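October
By Baldur Hjaltested

Slow examples are worth more

In our field people like to tell each other how many episodes they have. I do it also. When I visited Iltley in the spring, the first thing I was asked was my number, before I had taken off my coat. I said 1779, and I felt proud, and then somebody said a bigger number and I felt less proud. On the train home I began to think this is a strange way to speak about teaching.

My opinion is simple. Most of us collect too many examples and look at too few of them.

I have worked with two-arm desk tasks for three years. An operator moves the arms, the movements and the camera views are saved, and later a policy is trained to do the same. The desk tasks sound small: put a card in its holder, take a pencil from a cup, close a drawer. But a desk is difficult. Things stand close together, and two arms must share a very small space without pushing each other.

Last year we made 600 episodes of one card task in a hurry, because the Grakora project had a deadline. The operators were skilled and tired. When a card slipped, they grabbed it again very fast, and the episode was marked as good. The policy learned from this. It learned the quick grab, and it used the quick grab also when no card had slipped. We spent more time to understand this behavior than we had spent to record everything.

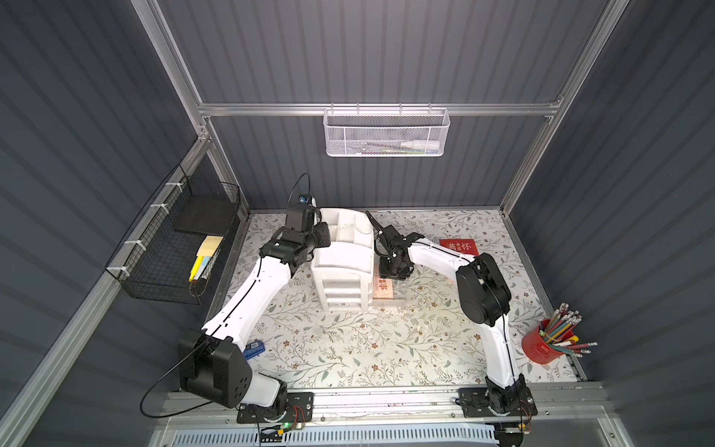 After that I asked the operators to do fewer episodes in one sitting. Now it is 8, and then a pause, and in the pause they watch what they have made. At first they did not like it. One of them told me it was like hearing your own voice on a tape. But after some weeks they began to delete their own work without me asking, and I consider this the best sign of quality I have seen in this job.

There is an argument against me, and I want to be fair to it. Colleagues at Mägi say that a large model can forgive bad examples if there is enough variety around them. They may be right for very large collections. But a small group does not have such a collection. If I have 68 episodes of a drawer and a few of them teach a bad habit, there is no ocean where this habit can disappear.

Also, variety is a word we use too easily. To move the pencil cup a little to the left is variety on paper. I would prefer that a different person sits at the controls, with different hands and a different idea of what is careful. Two people never approach a card holder in the same way, and the policy should see both.

I do not ask that everybody stops counting. A count is useful when you order hard drives. I only ask that, when we publish, we write also how many episodes we threw away and who decided it. In the Plirier notes we started to do this, one short table on the second page. It takes an afternoon to prepare, and two readers have already written to ask about it.

Contact: Baldur Hjaltested | © All rights reserved | Back to top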